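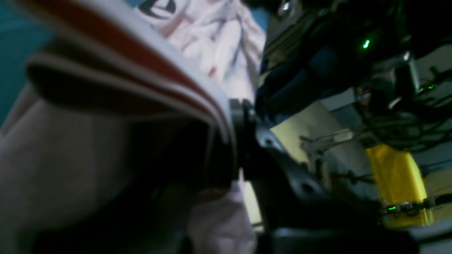
Folding a T-shirt is easy for you. For a robot it is one of the hardest chores there is. A chair keeps its shape when you pick it up, but cloth changes shape every time it is touched.

The students in the Pusholm robot club are trying to teach a robot arm to handle clothes. They call their project Dostik. It started in September, and the club has collected over 2000 tries so far. Some went well. Many did not.

How does the robot pick something up? Its gripper has 2 fingers. They move apart, go down to the cloth, and close on a fold. A small camera rides near the gripper and looks at what the fingers are doing.
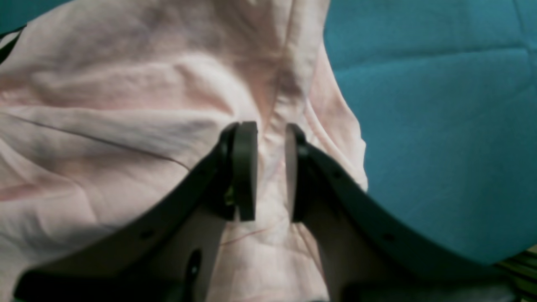

Wrinkles are useful. A flat piece of cloth gives the fingers nothing to grab, but a wrinkle sticks up a little, so it can be pinched. The hard part is choosing which wrinkle. If the fingers pinch too deep, they may pick up two layers — or a second shirt.

Saodah Kwok writes the part of the program that picks the spot. Teguh Santoso checks each try and marks it "yes" or "no." The program uses those marks to make better guesses next time.

Try it yourself. Drop a T-shirt on your bed. Using only your thumb and one finger, pick it up by a sleeve. Now close your eyes and try again.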